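Rules for Robots and the People Who Teach Them
By Kedir Bogale
July 30, 2020
2 min read
8 shares

A robot does not know that a finger can be pinched or that a cup can break. People must think about these things on its behalf. For this reason, every place that builds or teaches robots needs rules, and everyone who works there must learn them.

Some rules are called standards. A standard is a set of instructions that many people have agreed to follow. It may say how fast a machine is allowed to move near a person, or where the stop button must be placed. Other rules belong to one workroom only. These are known as good practice.

At the Asau learning workshop, people show robots how to do everyday jobs such as wiping and tidying. The person holds a gripper in each hand and does the job slowly. A gripper is a tool with fingers that open and close – it works as a simple hand. The movements are recorded, and a robot can later use them to practice. 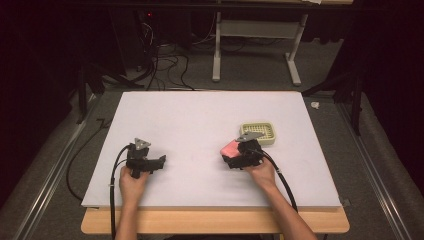
A worker uses 2 hand-held grippers at a white board. The one on the right is holding a pink block.

Before a lesson begins, the worker must follow the workshop rules:

Put away anything the job does not need.
Check that the cables can move freely and will not catch on the table.
Keep fingers away from the moving parts of the gripper.
Stop at once if another person asks you to stop.

The last rule applies to everyone. A visitor may call "stop" in the same way as the head of the workshop, Prasetyo Setiawan, and no one will be in trouble for doing so.

There are also rules about honesty. If a worker drops something during a lesson, the drop must be written down. A robot that learns from a recording marked "good" when it was not may repeat the mistake many times. Workers must also ask permission before recording another person.

Rules can change. The workshop reads through its list every December and asks the workers which parts were hard to follow. A rule that is confusing is written again in plainer words – and then everyone has to read it again, including the people who wrote it.

2 comments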